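The convoy had been parked outside Birnura since four in the morning, and Captain Fares Akl had drunk all the coffee he was going to drink. There were 176 soldiers on the list for the exercise. Nine of them were his. The rest belonged to three other armies, and each had brought its own maps.

The maps were the trouble. On the host's map the dry river was called the Noster and marked the northern limit of the training ground. On the visitors' map it had no name and lay 3 kilometres further south. Somebody had drawn over it in green pencil, then rubbed most of it out.

"Which one is right?" asked Lieutenant Peeters.

"We'll find out when we get to the river," said Akl.

Peeters wrote that down. She wrote most things down. It was her first posting abroad and she had been told to keep a log, so the log already had an entry for the state of the latrines and another for a goat that had got in among the fuel drums.

They moved off before sunrise, at 70 metres between vehicles, as ordered. The road was good for the first hour and then it was gravel. Akl rode in the second truck with the radio on his knee. Stellar was the call sign for headquarters, and Stellar wanted to know every ten minutes where he was. He gave them the grid reference from the host's map. Then he gave them the one from the visitors' map. There was a long silence, and Stellar asked him to choose.

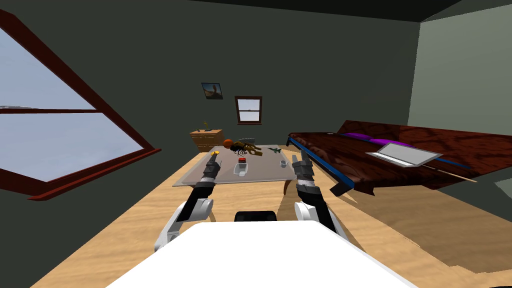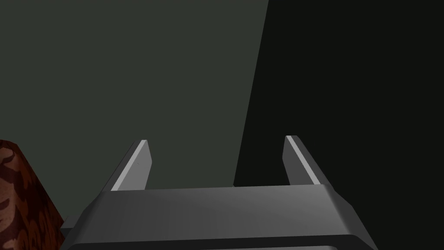 Peeters thought they should stop and wait for the liaison officer, who would know the ground and could settle it by radio before anyone crossed a line they were not meant to cross. Akl said the liaison officer was in the last truck, asleep, and had been since the gravel started.

"Then wake him up," she said.

He thought about it for another kilometre and raised his hand to the driver. The truck pulled in beside a low wall. Behind them the others stopped one by one, too close together now, and a sergeant got down and began shouting at them to open up the gaps.

The liaison officer came forward with his boots undone. He looked at the first map, then the second, and turned the second one round.

"This is the old one," he said. "They moved the limit in February. You are all right as far as the pump house."

"And the river?"

"There are two rivers."

Akl called it in. Stellar acknowledged and asked for the grid reference again. Peeters opened the log, put the time at the top of a clean page and wrote: two rivers. Then she got back into the truck, and they drove on towards the pump house with the sun coming in at the side window.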